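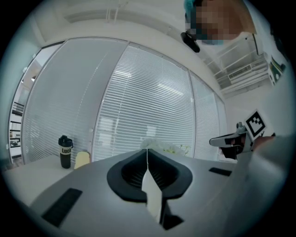

Ludusholm, meeting room side – monthly walk-round
Checked by: Laiba Warraich
Date: 23 Nov 2023
Form: 459

I did this one on my own as Mehwish was over at Gronness, so if my ticks look different from hers, blame me.

1. Doorway through to the next room kept open and clear
OK. I walked it twice with my arms full of folders and didn't catch on anything.

2. Glass partitions, no chips or cracks
OK as far as I can tell. The blinds were closed so I had to lift them to check properly, and I'd love a cloth taken to the slats before March (my fingers were grey!).

3. Blinds, cords tied up out of reach
Needs doing. One cord was dangling so I've looped it up for now – Hammad, could you fit a proper hook please?

4. Ceiling light
OK. No flicker, no buzzing, cover on tight.

5. Hanging wires
Query. There are a couple of thin ones coming down from the ceiling and I don't know what they're for. I haven't touched them. Can Cudari have a look when they're next in?

6. White table, steady and wiped down
OK, no wobble. The black Luca bottle is on there again, so whoever owns it, do take it home and give it a wash. Lid shut, at least.

7. Flowers and plants
OK. The white ones are lovely and they cheer the place up no end, but please keep the water well away from the sockets.

8. Shelves in the next room, nothing heavy up high
Mostly OK. I moved 2 box files down to the bottom and I'd like Tahira to look at the wall fixings.

To chase: 3, 5 and 8. Naheed has the key for the steps if anyone needs to get up to the ceiling.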